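# Drarno Voice - message recorder for teams

Drarno Voice records short spoken messages and sends them to one person or a whole group. It runs on phones, tablets and desktop computers, and the same account works on all of them.

A recording can last up to 90 minutes. Tap once to start, tap again to hold, and carry on when you are ready. Nothing is sent until you press Send, so you can listen back first and trim either end.

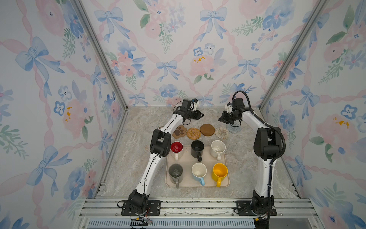
*Six mugs on the tray, coasters behind.*

Messages are stored in your group's own space and can be searched by sender, date or title. Attachments go in the same thread - photos, documents and short clips are all accepted.

## Plans

- **Allwood:** one group, 4 members, messages kept until July
- **Vidmar:** unlimited groups, shared folders, export to a file
- **Murar:** everything in Vidmar, plus admin controls and single sign-on

You can move between plans at any time from the Account page. Existing messages are carried over.

## Current version

Build 712, released Monday, March 31, 2025. This build fixes a fault that stopped backups finishing on older tablets. Update from inside the app - there is no need to sign out first.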